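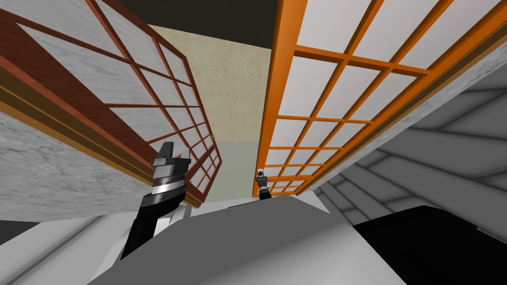
Sliding screens warp because the two faces take up moisture at different rates. I am rebuilding a pair for a hallway opening and want to settle the paper question before I cut any tenons. The look I am after is a reddish-brown lattice on one leaf and a bright orange one on the other, small panes, with a thick rail that shows lighter and darker layers. Paper on one side only, or both? Heating is on for half the year.
ukard_joiner, 22/03/2021

ilango_p wrote:
One side only. Paper both faces and you trap air between them, and the first repair means stripping the lot. Warping comes from the timber. Buy quarter-sawn, leave it indoors for 4 weeks, then plane to size.
Ilango Poduval

zestport wrote:
Disagree. Double papering is common enough in cold houses and the still air is the whole point of it. I did mine with rice paste thinned with water. No movement in the stiles so far.

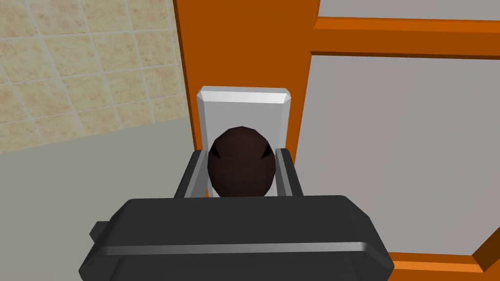
Vol. 10, No. 2, p. 533
That is the reference for the jointing article, Zaner Joinery Notes. It gives half-lapped bars, alternately over and under, so the grid holds itself flat before any glue goes in. It says nothing on paper, but if the lattice is woven properly the paper tension matters far less than people claim.

ilango_p wrote:
I have that volume. The alternating lap is fine for softwood. In hardwood I found it a good way to split bars. Lap them all the same way and clamp to a flat board.

thomas_r wrote:
Split bars mean tight joints. Compress the edges with a hammer first, assemble, then let them swell back.
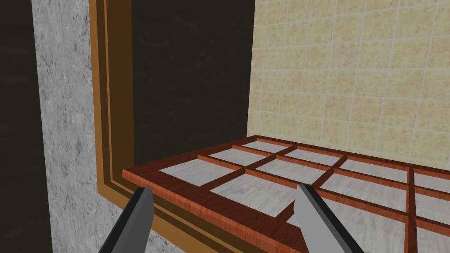

Reddish-brown lattice, tiled wall behind

mayuree_o wrote:
Going back to the original question, what finish are you using? Stain under paste will bleed into white paper. I ruined a panel that way last March. Seal the bars with thin shellac, scuff the paste face, and test on an offcut.
Mayuree Ongart

ukard_joiner wrote:
Oil, so far. I will try shellac on the orange leaf first. Going with paper on one side for now – I can add the second later.

zestport wrote:
You will want it by winter. Leave enough depth in the frame.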